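Wanted: people who doubt their laundry detergent

Bernance is a small reader-funded newsletter that tests household claims, and we need 40 households for a laundry trial starting in October. If you already believe that cold water, a capful of blue liquid and a fresh scent are saving your shirts, you may not enjoy this. If you have ever read "keeps colors like new" on a bottle and wondered who checked, please read on.

The claim we're looking at is simple. Detergents sold as color-protecting cost more than plain ones, and the labels say clothes fade less. Maybe they do. We have read what the makers put out, and most of it compares the product with plain water, or with nothing we could identify. We would like to see what happens in ordinary homes, with ordinary washers and people who forget a load overnight.

What you would do

You get a set of new cotton shirts and two unmarked bottles. Half the shirts get washed with one, half with the other, for 43 washes. You keep a short log: date, cycle, water setting, anything odd. You wear the shirts if you like — we'd prefer it, but we won't check. Everything is hung to dry indoors, away from direct sun, and nothing goes in the dryer. At the end you mail the lot back and we compare them with a set that was never washed. 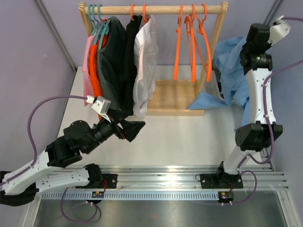
Tovar, for Bernance

We don't know which bottle is which either. A packing firm, Iveck, fills and codes them, and holds the key until the logs are in. This doesn't make the trial perfect. Your water is different from your neighbor's, and 40 homes is not a lot. We'll say so when we publish.

Who can apply

Adults with a washer at home and space to hang clothes inside. You can't work for a detergent company or sell cleaning products, and that includes the party-plan kind. Renters are fine. Shared laundry rooms are not, sorry.

What you get

$200 when the shirts and the log come back, plus postage. There is no bonus for finding a difference and none for finding nothing. Drop out early and we pay for the washes you logged.

How to apply

Write to the Bernance trials desk through the contact form. Tell us what washer you have, how often you run it, and one product claim you don't believe. Applications close at the end of July 2022. We answer everyone, usually within 72 hours, though it may be a no.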